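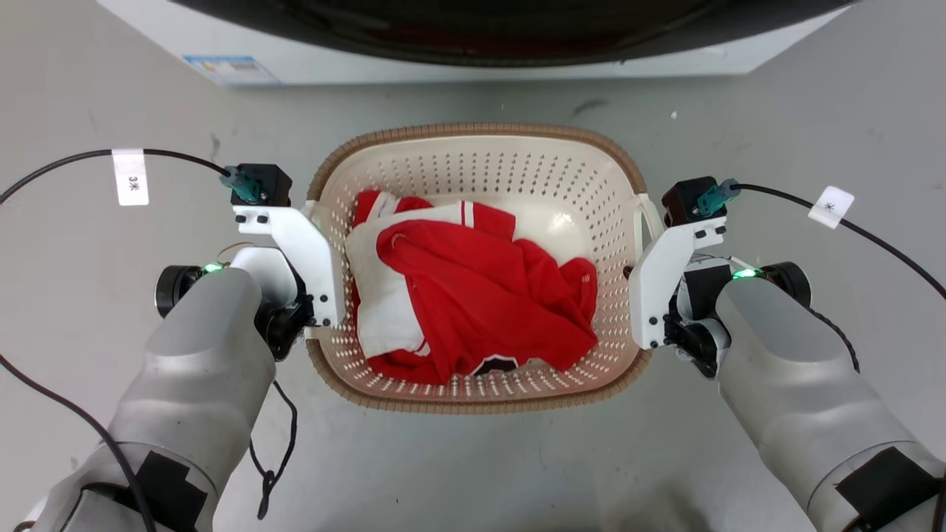 Figura 1. Cesto de plástico con ropa, dentro una prenda de color rojo vivo.

Lavar entre todos: hábitos de colada en la residencia Bernmont
Trabajo de fin de módulo. Autores: Rocío Cáceres y Adelmo Serra
Fecha de entrega: 16/05/2022

Por qué elegimos este tema

Cuando la profesora nos pidió un trabajo sobre consumo doméstico, los dos pensamos primero en la calefacción, como casi toda la clase. Pero resulta que Adelmo vive en Bernmont desde primero y llevaba meses quejándose (con cariño, eso sí) de las colas en la lavandería del sótano, así que una tarde, tomando café, nos dimos cuenta de que teníamos el tema delante de las narices. Todo el mundo lava ropa, todo el mundo cree que lo hace bien y casi todos repetimos lo que vimos en casa de pequeños.

Queríamos saber con qué temperatura lava la gente, cuánto llena el tambor, qué detergente compra y si separa los colores. También nos interesaba la parte más humana, por llamarla de algún modo: quién enseñó a cada cual a poner una lavadora y cuántos disgustos costó aprenderlo.

Cómo lo hicimos

En febrero repartimos un cuestionario en papel por los buzones de la residencia y recogimos 42 respuestas, que para nosotros fue una alegría enorme. Después hicimos tres entrevistas más largas, de las de sentarse en la cocina sin mirar el reloj. Una de ellas se nos alargó hasta la cena y acabamos hablando de recetas de lentejas, que no incluimos aquí aunque nos dio pena.

Al cuestionario le faltó una pregunta sobre la secadora. Lo vimos tarde, con las hojas ya repartidas, y preferimos no mezclar datos recogidos de maneras distintas.

Lo que nos contaron

La separación por colores divide a la residencia más que el fútbol. De todas las personas que contestaron, 28 dijeron que meten blanco y color juntos casi siempre, sobre todo por ahorrarse una ficha. Entre quienes separan, muchos lo hacen desde un accidente concreto: una toalla granate, una camiseta nueva, unas sábanas que se volvieron rosas y que su dueño sigue usando con bastante dignidad.

Con la temperatura pasa algo parecido. Hay quien lava todo en frío para que no encoja nada y quien no se fía de ningún programa que no caliente. Una de las entrevistadas nos explicó que su abuela ponía las sábanas en agua muy caliente y que a ella el lavado en frío le parece, con estas palabras, «darles un paseo». 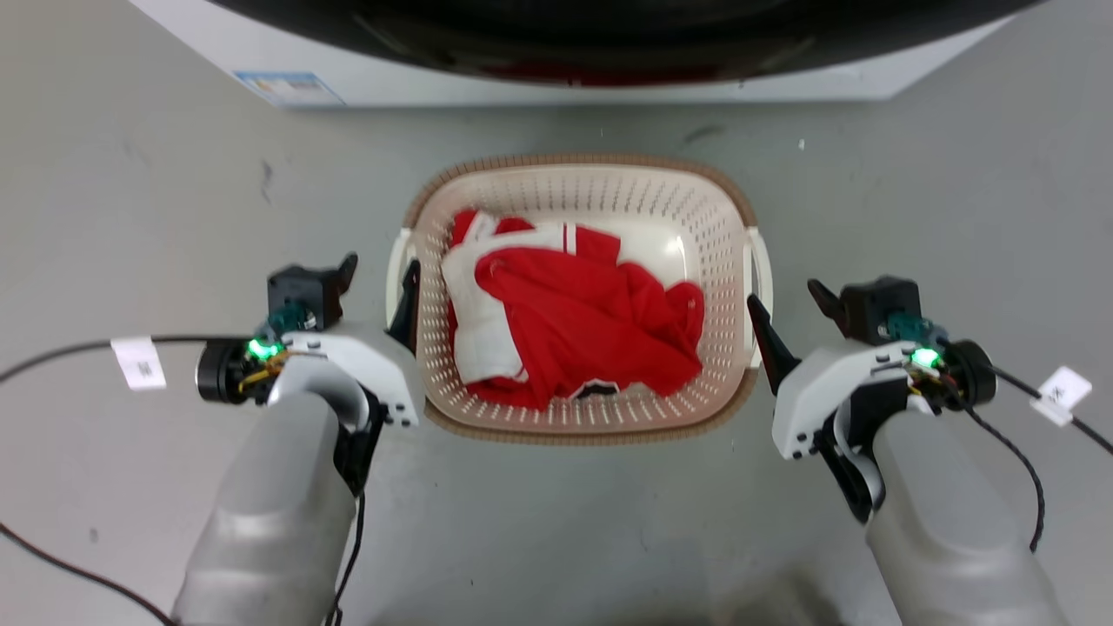
El detergente y la costumbre de echar de más

Aquí nos detuvimos un poco más, porque es donde vimos más margen para gastar menos. Muy pocos leen la tabla de dosis del envase. La mayoría llena el tapón y, si la ropa viene del gimnasio, añade otro chorrito por si acaso. El exceso puede dejar restos en el tejido y obliga a comprar antes otro bote, dos cosas que después salían también en las quejas.

Propusimos en la planta de Adelmo colgar junto a las máquinas un cartel sencillo con las dosis según la carga. La administración nos dejó imprimir 400 hojas con el mismo contenido para repartirlas a principio de curso, y desde aquí les damos las gracias.

Dificultades y cosas pendientes

Nos habría gustado medir el consumo de agua, pero el contador es común para todo el edificio y no había modo de apartar la lavandería del resto. Tampoco pudimos comparar con otra residencia. Rocío escribió a la de Alluten y le contestaron muy amablemente, aunque ya con el trabajo casi cerrado, así que queda para quien quiera continuarlo el año que viene. Los cuestionarios están guardados en la carpeta del módulo, en la biblioteca, junto con las notas de las entrevistas.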